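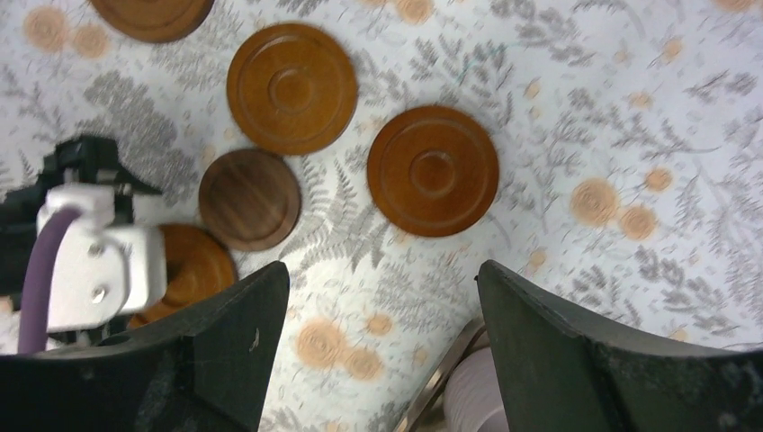

Kirsten Girard wanted to know, before I had typed a word, why anyone would pay for draughts pieces when bottle tops do the same job. Fair question. I've wondered myself, and I am the one with the tin.

The gallery is a short one. It covers the mixed lot I bought in February from a house clearance in Tarndale, sold to me as "a complete antique set, 40 pieces". I counted 34 when I got it home. I have my doubts about the antique part as well.

Round wooden discs on the flowered cloth. Most have the raised rim and the rings cut into the face, with a small circle in the middle. They look like draughts pieces to me, though Solange Bouchard says coasters and won't be moved. I've yet to see a coaster with a hub in the middle that a cup would sit on happily.

The dark one is the piece I trust least. It is a bit smaller, with a bevelled edge and a plain face where you can see the grain, and no rings at all. The seller's note called it "the opposing side". One would expect an opposing side to be cut to the same pattern, so my guess is a stray from another box.

The caramel finish has a fair shine to it. Amrit Després reckons old shellac. It could as easily be something out of a spray can, and I'm not scraping one to find out.

Offers for the lot are welcome, but please don't write to tell me they are worth 500 pounds.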